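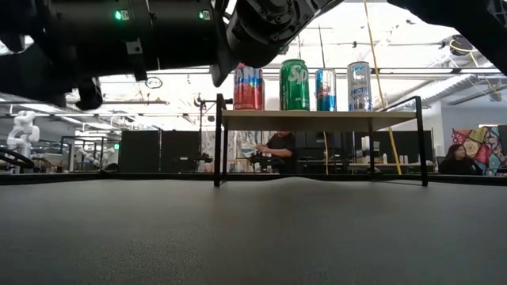

**What counts as one example?**
One go at one can, start to finish. You drive the arm, we save the lot, and the Livden software chops it up later.

**How many do you need?**
We've got 2,234 so far and I'd love another 1,000 before September (I know, I know!).

**Do I keep the cans in the same order?**
Please don't! Shuffle them every 10 goes and change the gaps a bit. If the green one is always second, the model learns "second" and never bothers with green.

**I fumbled one. Delete it?**
Keep it and tag it "fumble". Apolline goes through those herself and she's quite fond of them.

**Can I move the shelf?**
Only if you tell me or Romain Boyer first. We had 2 days of muddled data last time and I'm still a bit sore.

**Who do I ask for a login?**
Eugénie Lecomte. She'll want your name and which shifts you can do.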